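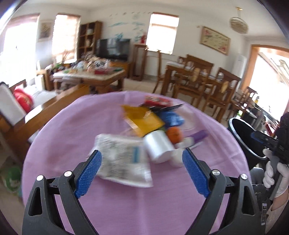
barkico
Bin right up against the table, yes! I have been preaching this for years. If I have to walk to the kitchen with every wrapper, the wrappers stay where they are until the weekend.

marta_nyberg
Thank you Barkico, that was the one thing I was sure about! So, round two of the small stuff. I'm going through all the packets and odds and ends that pile up in our house, and this time everything goes on the round table with the purple cloth on it and gets a decision before supper. The orange is going back to the fruit bowl, obviously. It's the packets I need help with. Do you open each one and check it, or toss anything you can't place in 2 seconds?

Huerta
Toss. If you need to read the back to know what it is, you won't use it.

anent
Can't agree with that, Huerta. I tossed a flat packet last February that had the spare fuses in it, and I spent 22 dollars and a trip to Dranthorpe replacing them. Open everything once. It takes a minute and you get to find things, which is the fun part!

Huerta
You found fuses. I find sauce.

barkico
Middle way: anything sealed gets read, anything open and crumpled goes in the bin. And pull the rolls out first (tape, bags, whatever they are at your place) because they go rolling under everything and off the edge while you're working.

marta_nyberg
Ooh, I like the sealed/open rule. Another question while I have you all. Cloth on or cloth off? My sister says take it off so nothing snags. I love having it on: I can see every last thing against it, and at the end I carry it out to the step and give it a good shake.

anent
On, on, on. A plain light cloth is the best sorting surface there is. Mine is an old bedsheet folded in four.

Huerta
Off. Crumbs and sticky stuff go straight into the weave and now you have laundry too. I sort on the bare wood and wipe it down.

marta_nyberg
Laundry I can live with. Same table, same cloth, and I'm leaving the coffee table with all its papers and boxes for another day: 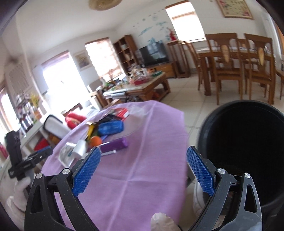
anent
Leave the coffee table alone for now, I'm with you on that! Paper is a whole different job. You start reading, then it's dark out and you've thrown away one envelope. Small things first, they go so fast.

barkico
I'd do the papers next, same afternoon, while you're in the mood. Post 236 in the old paper thread has my way of doing it, one stack at a time and you stay standing up. Sitting down is fatal.

Huerta
Agree with Barkico for once. Post 243 too, where somebody adds a shoebox for "needs a phone call." That one changed my life a little.

marta_nyberg
Reading both tonight! What do you all do with things that come on a card in a blister pack? Keep them on the card or take them off?

anent
On the card until you need it. It stands up nicely in a drawer and you can see what it is.

Huerta
Off. The card takes up more room than the thing does. Put the loose ones in a jar.

barkico
Jar if you have more than one of the same, card if you don't. And any blister that's already empty goes in the bin, I've kept those by accident more often than I'd like.

marta_nyberg
A jar! I have so many jars. OK, back to the table, I'll post the keep pile when I get to the end of it.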